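Bottled Iced Tea at Home: Tips That Work in My Kitchen
By Aurelia Wyss

I make iced tea all year long, even in March when the rest of the house is still on cocoa, and I love it more every batch! A few habits have made the whole business easier (and a lot less sticky).

Brewing

Start with 4 black tea bags and 500 ml of hot water. Steep for five minutes, lift the bags out without squeezing, then top up with cold water until you have 2000 ml. Squeezing gives you that bitter, mouth-drying taste, and no amount of sugar will cover it.

If you like it sweet, stir the sugar in while the tea is still hot. Cold tea just leaves it sitting on the bottom in a sad little heap.

Cloudy tea is fine to drink. Let it cool on the counter before it goes in the fridge and it usually stays clearer. A splash of boiling water will often bring a cloudy pitcher back, which still delights me.

Filling the bottles

Wait until the tea is cool. Thin plastic goes soft and wobbly with hot liquid in it, and I've had one fold up right in my hand. Use a funnel, stop a finger's width short of the top, and wipe the threads with a damp cloth before you screw the cap on.

Do it all on a table you can wipe down. Tea leaves rings on a white top, but baking soda on a wet sponge lifts them beautifully if you get to them the same day.

My friend Jaqueline Lozano keeps her bottles toward the back of the table while she works, with only the one she's filling near the front. I copied her and I spill so much less!

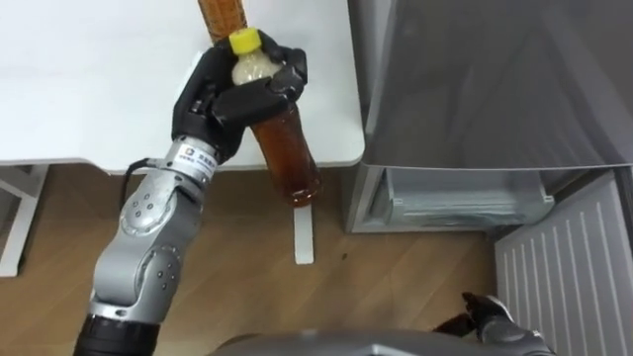
How long does homemade iced tea keep in a closed bottle?

Three to four days in the fridge, and less if you've added fruit or juice. Pour it out if it smells sour or looks stringy.

Cleaning up

Rinse empties right away, then shake them with warm water, a drop of dish soap and a spoonful of uncooked rice. Wash the caps separately and leave everything open to dry overnight.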